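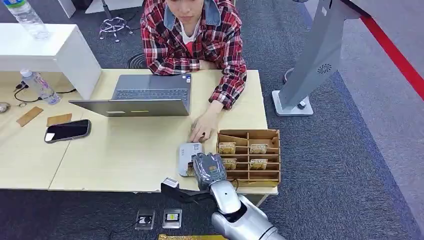

Labels people read: notes for the Clavdale talk

Start with the drawer story, no slide. Two minutes, no more. I once spent most of a morning looking for a hex key in a drawer marked MISC. There were four drawers marked MISC. I had marked all of them myself, with a very nice label maker, and I was proud of how they looked!

Pause. Ask for hands: who has a MISC drawer? Who has a box that says CABLES? Who has one that says OLD CABLES? (This got a big laugh in Nukley, so leave room for it.)

What I want to get across early: a label is a tiny piece of writing. It has a reader, and the reader is in a hurry, standing up, holding something in the other hand. I love this subject because the whole thing can be one word long and still be done well or badly.

Next slide, the Ekström shelves. Explain the setup quickly. Ekström is a lending store, tools mostly, with some kitchen things and a wall of camping gear. When I started helping with the labels they had 480 items and every bin carried a stock code. The codes were perfect. They were printed, laminated, all the same height. And people walked up to the counter and asked where the clamps were.

We left the codes on, because the staff need them, and put a word next to each one. CLAMPS. SANDERS. THINGS THAT HANG A PICTURE. That last one was a fight and I'm still glad I lost my side of it (I wanted "picture hardware"). People go straight to it. Somebody took a photo of it to send home.

Say this slowly: name it for the job, and keep the code for the person who does the inventory. Two readers, two lines, big one on top.

Laptops and phones now. This is the part where people start taking notes, so don't rush.
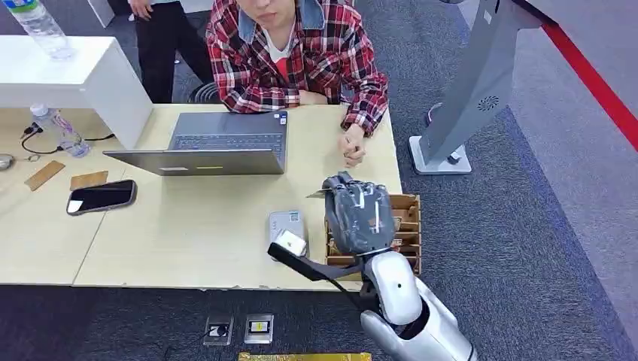

Slide 7: a label and a sticker near the lower edge of a laptop lid.

Talk about where a label goes on something that opens and closes. The lid is good for the person across the desk and useless for the person typing. If the label is for whoever is using the thing ("charge before you return it"), put it where the hands are. If it's for whoever is collecting it at the end of the day, the lid is great. Ask the room: who is your label for? Then wait. The silence is fine, they're thinking about their own stuff.

Color comes up here every time. My answer – color is wonderful for sorting and poor at explaining. A yellow dot tells you that this one goes with the other yellow dots. It can't tell you why. Write the key down somewhere close by, on the same wall if you can, and check it with someone who doesn't see red and green the way you do.

Also: stickers pile up. Old asset tags, old room numbers, the name of a team that broke up years ago. Peel them off. A warm hair dryer works on most paper labels, then a little cooking oil for the gum. I could do ten minutes on glue. Do not do ten minutes on glue.

The Evis test. I got this from the people who run the Evis craft rooms and I use it everywhere. You take someone who has never been in the room, give them a short list of things to fetch, and stand where they can't see your face. That's it. Don't help. Write down what they open first. In my first go at this we had 33 bins, and the list had 12 things on it. My tester opened the sewing bin looking for tape, and of course she did, it said TAPE MEASURES and the second word was on the side. I moved it that same afternoon.

If time is short, skip the next bit on fonts and say only this: capitals are fine for one word, lowercase for anything longer, and make it bigger than you think. Then print it and step back to where people will be standing when they read it. Pencil the size on the back so you can match it later.

Now the harder case. Parts. 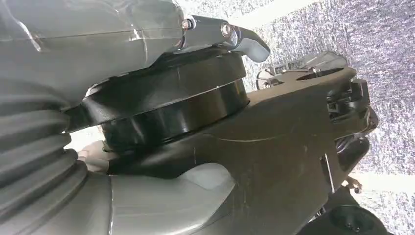
Slide 9: bracket, bolts, collar.

Most people can't name parts, and they shouldn't have to. Ask someone to describe a bolt they need and you get "the round one" or "the shiny one" or a finger and thumb held a little way apart. So borrow that. Put a sample on the outside of the box, wired on or glued on, and the label becomes the thing itself. Old hardware stores did this with their drawer fronts and I think it is one of the best ideas anyone has ever had about storage. Bring the little drawer from home and pass it around. Get it back!

For parts that come off a machine and go back on, label the bag when you take them off. Not after lunch. Write which side, which end, and what it held. "Left, top, holds cover" beats the size every time, and you can add the size underneath.

Someone will ask about QR codes. Be fair. They're good for manuals and anything long. They are bad as the only label, since now the hurried person with one free hand needs a phone. Word first, code second.

Someone may also ask what it costs. A roll of white tape at Ekström is 99 cents and a marker lasts for ages. Start with that. Buy the nice machine after you know what you want to say, because handwritten labels get changed and printed ones tend to stay up even when they're wrong.

Homework slide. One drawer, the worst one. Empty it, name it for the job, have someone else find something in it. I'd love to see the before and after, so put the email address up and leave it up during questions.

Questions until 4:30, then the room needs to be cleared. Marker samples are in the blue tote, tape is in the side pocket.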